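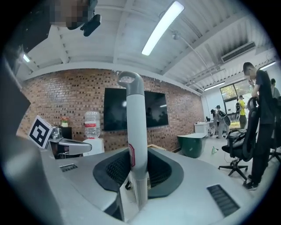

I have been putting off writing about the studio because every time I sit down to do it, something else needs hanging, plugging in or carrying down the stairs. But the year is nearly over and my inbox keeps asking, so let's go!

For anybody new, we moved into the old Dorkollow building back in June. It's one big open room, long and low, and my first thought walking in was that the ceiling would drive me nuts. White corrugated metal, deep ribs, white beams, fluorescent tubes. I had big plans for it. I priced fabric panels, I priced wood slats, I even stood in the paint aisle for 44 minutes (my phone was timing my parking) trying to talk myself into navy blue.

And then I left it alone. I've grown fond of it, and the white keeps such a low room from feeling like a basement. The one thing I still fuss over is the tube lights, which are great for working and awful for anybody who gets headaches, meaning me. The little round spotlight is my favorite fixture in the place and I would happily have four of them.

The air conditioner was already up on the wall when we got the keys. I can't tell you how much that mattered in the first weeks. Metal ceiling plus summer sun, you do the math.

Now for the brick wall. I love this wall! It's a red-brown brick, some of it quite dark and some much lighter, and it runs down the length of the room, so you see it from wherever you happen to be. Clondum (the people who had the place before us) left it bare and I've kept it that way, except for the TV, which caused the longest argument of the whole move. I wanted it on the short wall. I lost. It does look good against the brick, I'll admit, but it's a big glossy black thing and when it's off it works as a mirror for the entire room.

The water dispenser stands on that side too. We went 2 months without one, hauling in gallon jugs from the Tamayo market down the block, and I'd rank it above the TV any day. It gets more visits.
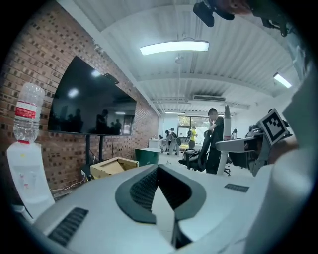

The brick side, water and TV included. Yes, there's a box on the floor.

I did a proper clear-out last week, and I'm down to the stubborn stuff: chargers that fit nothing, a bag of Rurance shelf brackets with no shelves, a lamp base. My rule is that everything goes in one cardboard box and if I haven't gone digging for it in 4 weeks, out it goes. I've already dug twice for tape, so the tape has been pardoned.

Still on my list: tidy the TV cable along the floor (I bought clips, I lost the clips), find something nicer for the small white table at the far end, and get a plant that can live under fluorescent light. If you've kept one alive, please tell me which kind.

Posted 12/18/21

3 comments

brickandbutter: Snake plant. Mine has lived in a windowless office for years and I forget to water it constantly.

mossy_stairs: So glad you didn't paint the ceiling navy. We did ours dark and I bump into things all winter.

tenpennynail: Adhesive cable clips fall off my floor every time. Try a flat rubber cord cover, it's cheap and you can mop over it.

Contact | Copyright 2021, all rights reserved | Back to top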